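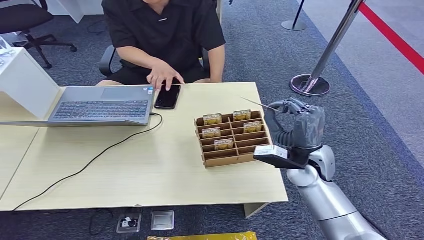
A reader wrote in to ask whether a clay mask can be left on until it cracks. It should come off before that stage. The method below is for a plain kaolin mask on normal or oily skin.

Mixing

Put two level teaspoons of white kaolin in a glass or china bowl. Add water a few drops at a time and stir until the paste holds a line drawn with the spoon. Skindance sells kaolin ready sieved; the Prarka powder is coarser and needs a pass through a tea strainer.

Patch test

Spread a small amount on the inner forearm, rinse after five minutes and check the skin the next day. Do not go on if there is redness or itching.

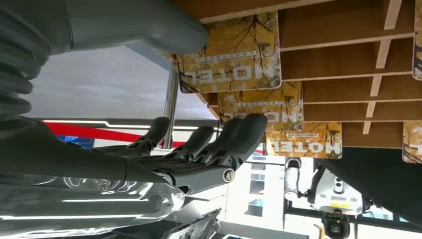 One comment on the August version of this page said the paste slid off the chin, and asked for less water. The quantity given is correct for fine clay. With coarse clay, let the paste stand for three minutes, then stir again.

Applying

1. Wash the face and pat dry.
2. Apply a thin, even layer with a flat brush. Keep clear of the eyes and lips.
3. Leave for eight minutes. The edges will turn pale first.
4. Soften with a damp flannel and rinse with lukewarm water.
5. Apply a plain moisturiser.

Use once a week. Discard leftover paste.

Last revised 20/01/2022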